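Chapter 6
Grouping Pupils for Instruction

6.1 Terms used in this chapter

Schools sort pupils into teaching groups in several ways, and the names for these practices differ from one district to the next. In this chapter, tracking means placing a pupil in one level for all academic subjects. Setting means placing a pupil by level in each subject separately. Within-class grouping means that one teacher divides a single class for part of a lesson. A mixed class is one formed without reference to prior scores.

The four terms describe how a group is formed. They say nothing about what is taught in it. Two schools may both report that they use setting in mathematics while one gives every set the same course and the other gives the lowest set a shorter one. Studies that record only the form of grouping cannot separate these cases. 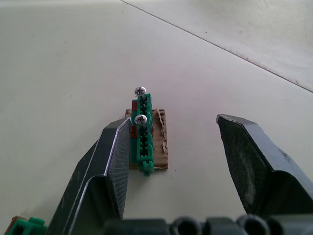

A second source of confusion is the time at which groups are fixed. Some schools assign pupils once, on entry, and review the assignment only on request. Others review all placements at the end of each term. The movement rate is the share of pupils who change level between one review and the next. It should be reported with any description of a grouping system.

6.2 The Findcombe records

Much of this chapter draws on placement records from the Findcombe schools, compiled by Mekdes Tufa and Conall Madigan. The records cover 659 pupils in 3 grades. Each entry gives the pupil's entry score, first placement, later placements, and the name of the test used. Attendance was held in a separate file and was matched by pupil number.

Class size was capped at 30 under the district rule. When a level had more qualified pupils than seats, the remaining pupils were placed one level down. Tufa and Madigan call these displaced placements. A displaced pupil and a pupil placed by score may sit in the same room with quite different entry scores, and the two are coded separately in all tables.

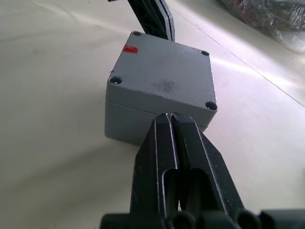
6.3 Sources of error in placement

Every placement test has a margin of error. For pupils whose scores fall close to a cutoff, a second sitting of the same test may produce a different placement. Majimbun's term for this range of scores is the border band. The width of the band depends on the reliability of the test and must be worked out again whenever the test is changed.

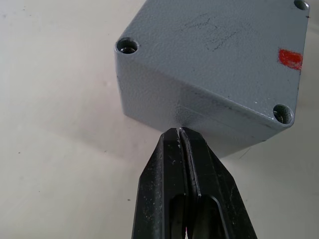 Teacher judgment is often used to settle cases inside the band. McGrath and Adugna compared judgments made before and after teachers had seen the scores, and treated the two as separate measures. The same practice is followed here. A judgment made with the score in hand is not an independent check on it, and it is entered in the tables as a revised placement.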